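Force reading moves when the wrist turns, and the top block gets pushed down too hard

Malou Holst
Posted 2025-01-08

I look after a small arm cell in the training room at Sirbridge. The arm is bolted to its own frame and works over a wooden table. From the wrist down it has a bracket with a depth sensor, then a force sensor, then a two-finger gripper. The job is simple. It stacks small wooden blocks into a pyramid, three on the bottom, two in the middle and one on top, and the program uses the force reading to decide when a block has touched down.

It ran well until November. Then we took the gripper off to clean the fingers and put it back. Now the reading is close to zero when the gripper points straight down over the parking spot, but when the wrist turns to line up with the stack it creeps up. On a bad run it shows 13 newtons with nothing in the fingers and nothing touching. The program then either thinks it has landed while the block is still in the air, or it pushes too long and the middle row spreads apart.

I have zeroed the sensor in the software many times. It holds until the wrist turns again. I have also swapped the sheet of cardboard under the blocks and that made no difference. Is the sensor damaged, or did I put something back wrong? I would like to check what I can before sending it out.

Shares: 4
Comments: 2

Cevenwood_Dan

Probably the sensor. They don't last forever, especially if someone has crashed it. Send it in for calibration and ask for a loaner.

Comments: 1
Malou Holst: No crash that I know of. I'd like to rule out the cheap things first.

Zurdale Bench

I would not send it in yet. You had the gripper off, and the trouble started when it went back on. That points to the bolts, the cable or the tool weight in the controller, in no special order. A sensor that was overloaded will usually show a large offset in every pose. Yours changes with the pose, so go after the things that change with the pose.

We have a cell with the same kind of stack, with a Robotiq 2F gripper under the sensor. The way we go through it takes a morning if you include the warm-up.

Before you start

Put the arm in a pose where you can reach both sides of the wrist, take it out of automatic and lock it the way your site requires. Take any block out of the fingers by hand. Keep the sensor powered. Ours needs 35 minutes after a cold start before the numbers settle, and if you take readings before that you will chase drift that goes away by itself.

Write down the reading in four wrist positions, a quarter turn apart, with the gripper pointing straight down and empty. Do this before you touch anything. You need those numbers later to know if a change helped.

Step one: the cables

Look at every cable near the sensor and work out which ones cross it. A cable that is fixed to the arm and stays above the sensor does no harm to the reading. A cable that is fixed above the sensor and again below it, on the gripper, acts like a spring across the sensor. When the wrist turns, the cable pulls and the sensor feels it.

On our cell the depth sensor sits above the rings, so its weight is carried by the wrist and is not measured. The cable on the left leaves the area beside it, loops outward and comes back in near the lower ring. I want to see an open loop like that while the gripper is down at the stack, with no tie holding it flat. The short connector in the side of the rings should also be left free of any load from a cable lying on it.
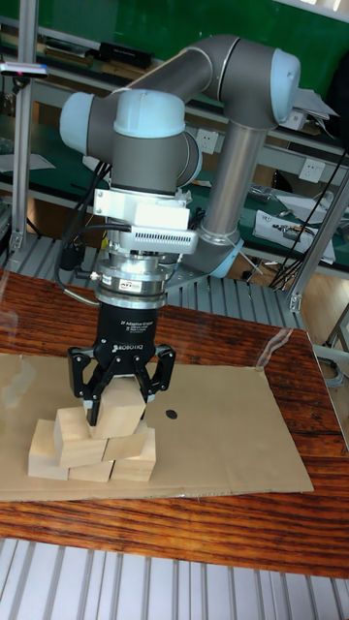
Step two: turn the wrist slowly

Jog only the last joint, at low speed, through the full range the program uses. Watch the cables and the reading together. If the number climbs smoothly and then jumps, a cable is catching on a corner and slipping off. If it climbs and stays, something is stretched. Move the tie, give the loop more length, and run it again. Don't give it so much that it can hang down beside the fingers and brush the blocks.

Step three: the bolts and the faces

If the cables look fine, take the gripper off again. Wipe both mating faces with a lint-free cloth and look for a burr, a bit of old thread locker or a chip from the wooden blocks. A small piece of dirt is enough to twist the sensor body when you tighten down. Refit with the locating pin in place. Bring the bolts up a little at a time in a cross pattern and finish with a torque wrench set to the value in the manual for your own mounting plate. Don't go by feel.

Step four: tool weight and center of gravity

Check what the controller thinks is hanging on the sensor. If you refitted the gripper with a different plate or different fingertips, the old values are wrong. Also check where the compensation starts. It should count only what is below the sensor. If someone typed in the weight of the whole wrist package, camera bracket included, the software subtracts too much in some poses and too little in others.

After that, take the four readings again and compare with your first list.

Step five: zero in the right place

Move the zero command in the program. It should happen just above the stack, after the wrist has turned to the placing angle, with the block already held and the arm standing still. Zeroing at the parking spot carries the error over to the stack. We wait half a second after the move stops, zero, then go down slowly until contact.

For the test, build the pyramid ten times and leave the speed alone until all ten are good. If the top block comes in tilted in the fingers, fix that first. A tilted block touches on one edge and the reading will look strange even when the sensor is fine.

Shares: 13
Comments: 3

Malou Holst: It was the cable. I had put a tie around the gripper cable and the bracket, to keep it tidy, and another one lower down on the gripper body. Cut the lower one and most of the error went away.
Zurdale Bench: Good. Still do the zero at the stack.
Malou Holst: Done this afternoon. Bolts still to check, I have to borrow a torque wrench.

Rampersad Service

One small thing to add. Mark the cable with a strip of colored tape where it passes the last clamp on the wrist. Next time the gripper comes off, you put the tape back at the clamp and the loop is the same length as before. We also keep the four empty readings on a card by the controller and repeat them every 60 days. When one of them moves, we look at the cables first.

Comments: 0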